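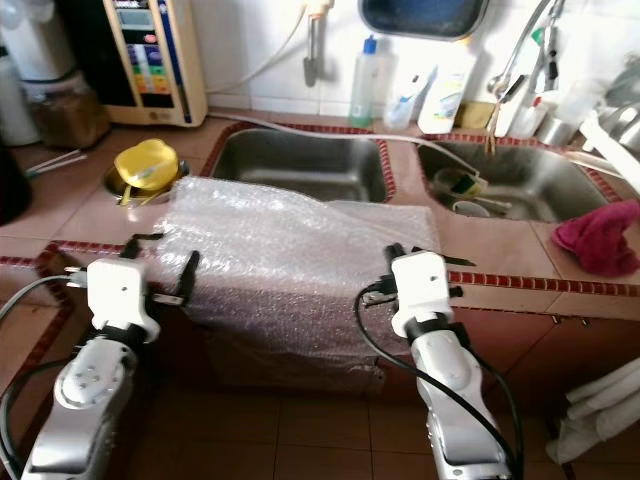

Attachment 1: bubble-wrapped box on the kitchen counter, in front of the sinks.

Ticket 3115
Subject: No hot water at kitchen tap after replacing under-sink heater
Product: Driro under-sink water heater, 3-gallon
Opened by: Elfriede Tiedemann
Assigned to: Adelmo Galli, Mancuso Plumbing Supply support desk
Status: Closed

Elfriede Tiedemann, Sunday, 9:40 a.m.
I replaced the small heater under my kitchen sink with a Driro of the same size. The old one was a Vestus that had started to leak at the bottom seam. The new one is mounted, filled and plugged in. The power light comes on. After an hour the water at the tap is barely lukewarm, and it goes cold after a few seconds. Cold water is normal. The bathroom is on a separate heater and has no problem. The dial is set to the middle. I still have the box and the packing material if it has to go back.

Adelmo Galli, 10:25 a.m.
Thanks for the details. Please don't send it back yet. A few questions first.
Did you run the hot tap until the water came out steady, with no spitting, before you plugged the heater in?
Which pipe is connected to the fitting with the blue ring?
Is the heater on its own outlet, or does it share one with a disposal or dishwasher?
Please turn the dial to maximum and leave it for 45 minutes without using any hot water.

Elfriede Tiedemann, 11:50 a.m.
I ran the tap first, yes. It spat for a minute and then ran smooth. The supply line from the wall goes to the blue fitting and the line to the faucet goes to the red one. The outlet has two sockets and the dishwasher is on the other one. The dishwasher was running this morning but it is off now.
I turned the dial to maximum at 10:40. At 11:30 the water started out hot, too hot to keep my hand in, but only for a moment. Then it dropped to lukewarm and then cold. So it is heating something, just not much of it.

Adelmo Galli, 12:15 p.m.
That helps. The element is working, or you would have no hot water at all. The wiring is probably fine too. I would still like the heater on its own circuit in the long run. Please check the manual for the circuit rating before you run both together again.
A short burst of hot water followed by cold usually comes down to one of these:
Lines reversed inside the cabinet, even if they look right at the fittings.
Dip tube missing or split, so cold water goes straight across the top of the tank.
Cold water mixing in at the faucet cartridge.
To rule out the faucet, close the cold shutoff valve that feeds the faucet only. Leave the heater supply open. Then run hot.

Elfriede Tiedemann, 1:35 p.m.
Closed the cold valve to the faucet and waited for the tank to recover. Same result. Hot for a moment, then cold. With the faucet handle turned to cold nothing comes out, so the valve does close.
The faucet is a single-handle Ustach, 11 years old.

Adelmo Galli, 1:50 p.m.
Then the faucet is not the cause. Next is the dip tube. It is a plastic tube that hangs down inside the cold inlet and carries incoming water to the bottom of the tank.
1. Unplug the heater.
2. Close the supply valve.
3. Open the hot tap to release the pressure, and let the tank cool. Give it a couple of hours.
4. Put a towel and a shallow pan under the fittings.
5. Undo the line at the blue fitting and look straight down with a flashlight.
You should see a white tube just inside the opening — if you only see bare metal, the tube is missing or has dropped.

Elfriede Tiedemann, 5:20 p.m.
No tube in the blue side. I looked in the red side as well and there is a white tube in there. Is it in the wrong hole?

Adelmo Galli, 5:40 p.m.
Yes. The tube was put in the outlet, so the tank fills from the top and draws from the bottom. It is a factory mistake and I have noted it on the batch. You can move the tube yourself or we can swap the unit. To move it, pull it straight up by the lip, don't twist, and press it into the blue side until the lip sits flat. Put new washers on both lines. Fill the tank and run the tap steady before you plug it in.

Elfriede Tiedemann, 7:55 p.m.
Moved it. It came out easily. I used the spare washers from the parts bag. Filled, no drips, plugged in at 6:50 with the dial in the middle. I now get nearly 3 gallons of hot water before it cools. I'll keep this one.

Adelmo Galli, 8:05 p.m.
Good. Check both fittings again tomorrow with a dry paper towel. Closing the ticket — reply here within 30 days and it will reopen.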